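Equipment Planning Coordinator (part-time, 12-month contract)
Stiltcombe

Stiltcombe is planning its next round of bin-picking equipment and needs someone to run the buying. You'll collect quotes for arms, grippers, metal bins and cabling, keep the budget sheet current and report to Paavo Ahonen. Small purchases, up to $2,000 each, you can approve yourself.

You should have bought equipment for a lab or workshop before and be comfortable chasing suppliers.

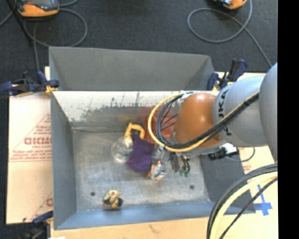
Cables, clamps and spare grippers come out of a separate consumables line, which you would also look after. Draft figures are due in February.

Send a resumé and short cover letter to Eirlys Harries by 3/10/22, quoting job 126.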